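Re: [kevport-makers] Thinning out the cable drawer – what's worth keeping?

On behalf of the list someone wrote in September:

> I have two moving boxes full of old leads and chargers and my lease
> is up at the end of the month. Is there any sane way to decide what to
> keep? Also is it worth paying for real cable ties or are the twist
> things off bread bags OK? Last time I moved I just binned the lot
> and then had to buy a printer cable the very next week.
>
> Also does the Toft Street depot still take e-waste, or is that over?

Quick reply, on my lunch break, sorry for the typos.

Toft Street – yes still open, but they moved the electronics cage round the back, by the paint. Closes at 4 now. They won't take anything with a battery still in it. The other place, out past Kevport station, charges by the bag so don't bother.

On what to keep. I did mine last winter, took two evenings. My rules, such as they are:

One spare of each kind you use now. Not one per device, one per kind. I had eleven of the old flat phone ones and the phone went years ago.

Anything with a power brick – if you can't name what it ran, out. Write the name of the thing on the brick with a paint pen BEFORE it goes in the box. Masking tape falls off, don't ask me about masking tape.

Long ethernet, keep. Anything over 30 feet costs real money to replace. Short ones everybody gives away.

Cracked jacket or a bent plug, out, no taping it up. Especially anything that goes in the wall.

Ties: bread bag twists are fine for thin stuff but there's wire in them and they chew up soft insulation after a while. I got a roll of the Promell hook and loop stuff, 60 ft, cut it to whatever length. Still have most of teh roll. Zip ties no, you end up cutting them off and nicking the cable, ask me how I know.

Coil loose. Big loops, don't wrap round your elbow, don't wrap tight round the brick. The bend right where it leaves the brick is where mine always die.

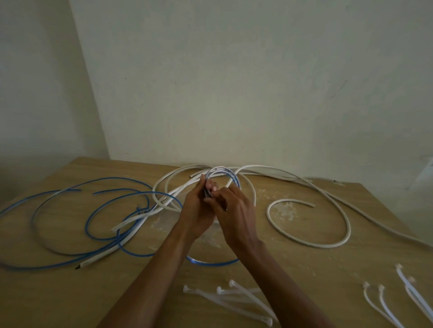

Thin cable, small coil, held at the bottom.

For boxes I use the Tedo ones with the clip lid, the shallow size. Deep ones just turn back into the drawer you started with. One box for power, one for data, one for audio and that's it. If it dosen't fit something has to go.

Oh and the printer cable – keep one. Always.

Got to run, will look for the depot flyer tonight and send it on if I still have it.

– R.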